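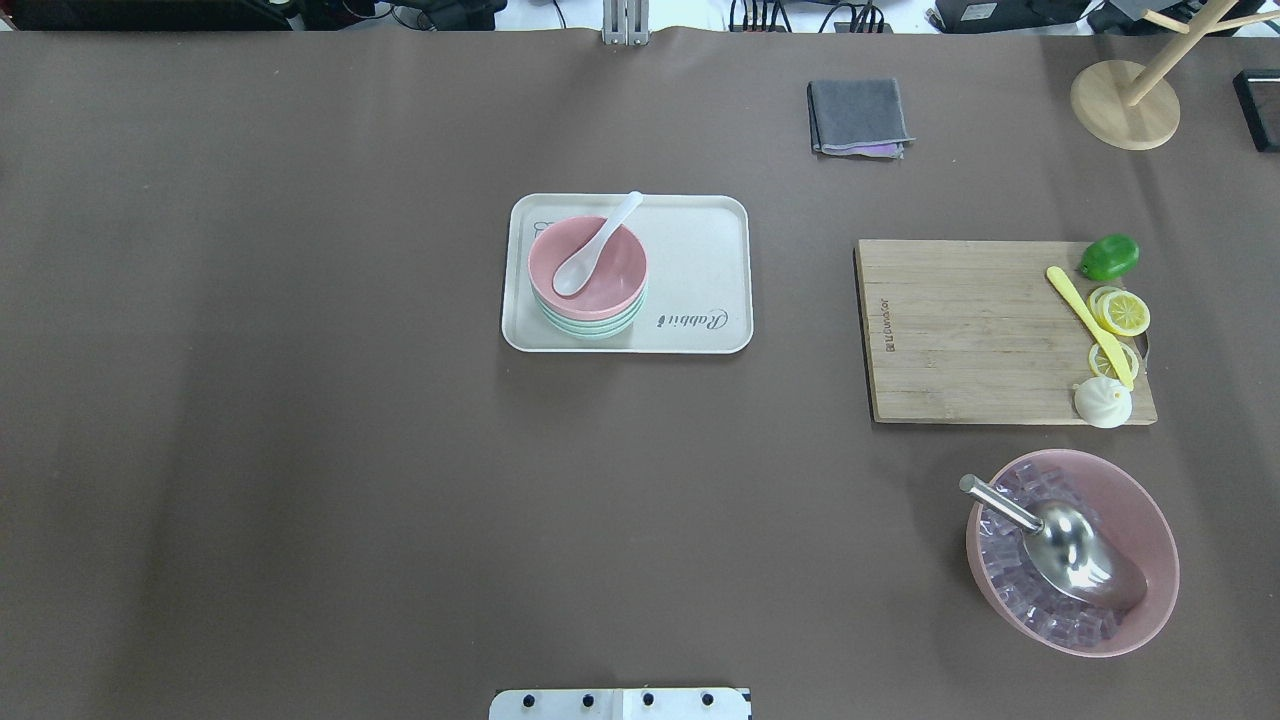 16 septembre 2022

Journée dînette. J'ai trente-quatre ans, un diplôme encadré dans le couloir de ma mère, et j'ai passé la matinée à apprendre à une machine comment on débarrasse un bol rose. Le plateau dit « Rabbit » en lettres cursives, avec un petit lapin à peine dessiné dans l'autre coin, et je crois que je pourrais le reproduire les yeux fermés, lapin compris.

Njoroge a fixé la consigne hier soir, dans un message de deux lignes : sortir la cuillère du bol, la poser sur la serviette grise, puis passer aux glaçons. Deux lignes, c'est court. Je m'y suis mise à huit heures avec les poignées de téléopération, celles de Kinden, dont la gauche a toujours une demi-seconde d'humeur avant d'obéir. La cuillère est en céramique blanche, lisse comme une savonnette, et elle dépasse du bol juste assez pour qu'on se croie malin. On serre trop, elle pivote. On ne serre pas assez, elle retombe au fond avec un petit bruit de reproche. Au bout d'une heure j'ai compris qu'il fallait la prendre bas, près du rebord, et venir de côté. Je l'ai écrit sur un papier que j'ai scotché à l'écran. Adhiambo est passée, a lu le papier, a dit « de côté par rapport à quoi ? » et elle est repartie avec mon scotch.

L'objectif est de 600 démonstrations propres avant la fin du mois. On en était à 300 hier, et j'en ai ajouté 11 ce matin, dont une que j'ai gardée par tendresse et que Nivaldo va sûrement rejeter. Il rejette tout ce qui hésite. C'est sa grande théorie : si la main humaine tremble, Muli apprendra à trembler, et avec application. Muli tremble déjà très bien tout seul, je trouve, mais je ne relis pas les courbes, moi, je débarrasse la table.

L'après-midi, les glaçons. Des cubes violets translucides dans le grand bol rose, et la pelle en inox plantée dedans. Avec les doigts, on n'y pense même pas. Avec les poignées, il faut prendre un manche cylindrique qui roule, garder la pelle à plat, ne pas repeindre la table en violet. J'ai fait tomber des cubes sur la planche en bambou, entre la rondelle de citron et le petit pain vapeur. Florêncio, qui n'avait rien demandé, m'a annoncé que la recette était intéressante.

Vers quatre heures on a essayé l'autre méthode, le guidage à la main : on débraye les moteurs, on attrape l'avant-bras et on accompagne le geste. C'est plus précis et beaucoup plus intime. J'avais l'impression d'apprendre à manger à un neveu très lourd. Bon pour la cuillère, franchement pénible pour la pelle, et j'ai l'épaule droite en compote. Njoroge veut garder les deux jeux et les comparer. Évidemment. Njoroge n'a pas d'épaules, il a un tableur.

Petite joie quand même : juste avant de partir, on a relancé le modèle de juillet sur la cuillère, pour rire. Il est venu de côté. Il a serré bas. Il a soulevé la chose, a marqué un arrêt d'une grande dignité, puis l'a déposée à dix centimètres de la serviette. J'ai applaudi. Adhiambo a noté « échec » dans le cahier, de sa belle écriture.

Soir. J'ai fait une soupe et je me suis surprise à prendre ma cuillère près du rebord, en venant de côté, lentement. Personne pour valider la démonstration. J'en ai mis sur la nappe.

Demain : demander à Nivaldo ce qu'il appelle « propre » par écrit. Rappeler Kinden pour la poignée gauche. Récupérer mon scotch. Et signer le formulaire d'Armelle Lacroix pour les heures, celui que je promène dans mon sac depuis juillet et qui a maintenant la forme du sac.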